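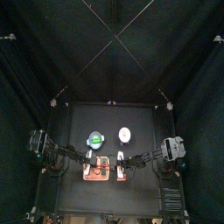 Bright Things on a Dark Table
Project report, second year Product and Interior Design
Submitted September 2025

Why I picked this

My gran's kitchen is completely white. White worktop, white tiles, white plates, and she spends half her life patting the counter looking for a saucer she put down a minute ago. So when the brief came round asking us to look at colour in everyday objects, I knew straight away I wanted to do tableware, and I wanted to start from the opposite of her kitchen – a really dark table with dark stuff all round it – and see how small coloured things behave on it.

I called the project Grudimico, a word my flatmate and I made up for the bit of clutter that's always left on a table after you've tidied it. My tutor put a question mark next to it in May and I kept it anyway.

The space

I had three rules for the setting: black fabric behind, black fabric down the sides, and a matte black top. Matt really matters! I did a trial at home on a glossy black shelf from Ladex and it was hopeless, every bowl had a second bowl hanging upside down underneath it. The top I used for the project has a slightly raised border, and I got fond of that border because it gives your eye somewhere to stop. Without it the table just melts into the cloth.

The fabric gave me the most bother. It wants to fall in folds however you hang it, and I spent far too long pulling it about before deciding that soft vertical folds are fine. They read as curtains and you stop looking at them. Metal clamps are another matter, they're small and silver and they catch your eye before anything else does. Next time I'd paint them or cover them with offcuts.

For light I used lamps at 4,000 K, with a reading of 500 lux at the table top. I tried a warmer bulb first and it turned the salmon tray orange and made the blue bowl look a bit poorly.

The objects

I wanted cheerful, cheap, ordinary colours, the sort you'd find in a picnic set. The light blue bowl with its two little handles was my favourite from the start. The handles are tiny but they change the outline completely, and on black the outline is most of what you get. Put something bright green in it and the blue goes quieter, almost grey, which I hadn't expected at all.

The round white piece with the pinky red inside is the loudest thing on the table. White on black is as strong as it gets, and then there's the red in the middle like a target. I moved it nearer and further from the bowl in my sketches and it won every time.

The flat salmon tray is the useful one. It has a pale border, so it makes a little table of its own on top of the big one, and whatever goes on it looks put away. A dark block sitting on the tray shows up nicely, when straight on the black top it would more or less vanish. That's the bit I'd like to take back to gran's.

What I'd change

My budget was £281 and too much of it went on cloth, mostly from the remnant bins at Munteanu. I'd also like to try a dark grey top, and a tray from Trular with a deeper lip.

The written part was supposed to be 1,000 words and I've handed in fewer, because the sketchbook covers the colour pairings better than I can. The blue and green page is near the back, after the tea stain.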